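Tabletop Cell Check – Two-Arm Robot, Bowl Handling
Site: Potside, cell 2. Checked by Yusri Ong, reviewed by Florian Joly. May.

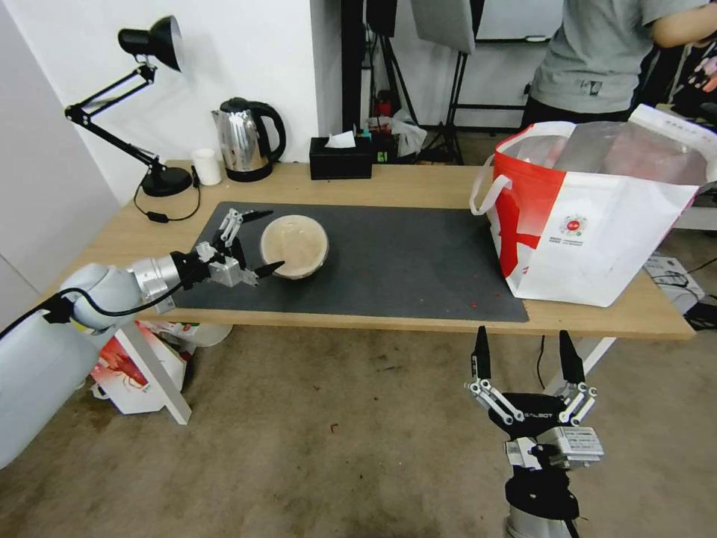
Marks used: OK, FIX (work may go on, fix before next check), STOP (no motion until cleared).

1. Emergency stop within reach of the operator's standing position
OK. Pressed once with arms parked, once during a slow move. Both arms held.

2. Operator position agreed and kept
FIX. Standing behind the desk is allowed under the Tambunan site rules only while the arms are in slow mode. The rule is in the binder but not posted in the cell. Post it.

3. Bare arms and loose clothing
OK with comment. Short sleeves are fine. Hands stay off the mat whenever either gripper is enabled, and that includes "just straightening" the bowl.

4. Desk surface clear of items not in the task
FIX. Kettle, cup and tissue box are to come off the desk before a run. The kettle is the one I care about. Water and arm cabling don't mix, full or not. Tote bag also to go – handles can snag a fingertip.

5. Power cords
FIX. Lamp cord lies across the desk top. Route it off the back edge and clip it.

6. Arm cable slack
OK. Left arm cable loop checked through the full reach, no pinch at the wrist. Recheck after any change to the home pose.

7. Gripper fingertips
OK. Both pairs seated, no play. Fingertip set logged at 144 hours, replace at 269.

8. Grip force limit
OK. Set to 8 N in the Cestamik profile. Do not raise it to save a slipping bowl. Move the grasp point and try again.

9. Mat clean and flat
FIX. Small crumbs near the right edge. Wipe down between runs, also under the mat.

10. Floor and under-desk area
FIX. Board and boxes under the left side need to go to storage. Same for the packaging behind the desk.

11. Run log filled in
Not done. Last two entries have no initials. Zedex will ask for these.

Result: no STOP items. Items 4 and 5 to be closed before the next run, the rest before the next check.

F.J. – agree, but I would make item 4 a STOP if the kettle is found there again.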